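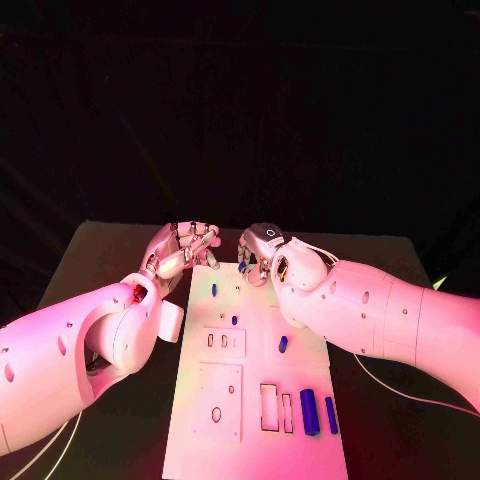

Visit notes: Bondarchuk open lab, Cevarport

Got there late, parking at Cevarport is a mess. Skipped the welcome talk, went straight to the pegboard bench. White board, holes and slots, blue pegs from tiny stubs up to one fat cylinder. Two arms, two hands, pink light all over the arms.

Mostly wanted to see the software. They run a stack called Ellum – planner on top, a force loop underneath. Planner picks the peg, picks the hole, hands over a rough pose. Then the force loop takes over for the last bit and vision is more or less ignored. Makes sense, the fingers block the view right when you need it.

Asked how the two hands keep clear of each other near the top of the board. One shared plan for both arms, not two planners talking. Slower to replan but they got tired of deadlocks. We had the same problem at Simthorpe and never fixed it properly.

The log viewer was the best part. 1,446 attempts in there, filter by peg, scrub the force trace next to the joint angles. Failed ones get a tag by hand, 6 tags total, "jam" and "tilt" used way more than the rest. Want this for our own bench.

Didnt get a clear answer on calibration. Somebody said every morning, somebody else said when it drifts.

Left at 2 with a sandwich. They're opening again in July, slides supposed to go up before then.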